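How Does a Robot Learn to Pick Up a Toy?

By Yasaman Mirzaei

You learned to pick things up when you were a baby. You grabbed, you dropped, and you tried again. A robot can learn from tries too, but it needs a lot of them, and people have to help.

Each try that gets saved is called an example. An example has two parts. One part is what the robot's camera saw. The other part is how the arm and fingers moved. At the Shezi workshop, a person steers the robot's arm by hand while a computer saves both parts together.

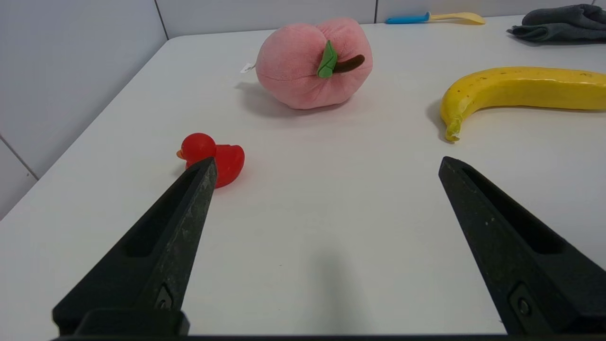

The robot's view of its table. One finger is right beside the red duck.

The camera rides on the arm, close to the fingers, so the picture changes each time the arm moves. The computer stores many pictures for every try.

A duck and a banana have different shapes. A plush apple is soft. If the robot only practiced with ducks, it might not know what to do with a banana. So the helpers use different toys and move them to new spots between tries.

The team works in turns. One person steers for 11 minutes, then trades places. In December they saved 676 examples. Tries that went wrong are marked so the computer can tell them apart.

Next, a computer program studies the examples and looks for patterns. Then the robot gets a turn with no one steering.

Word to know
Gripper: the part of a robot that holds things, like a hand.

We use cookies to remember your reading level. Accept | Settings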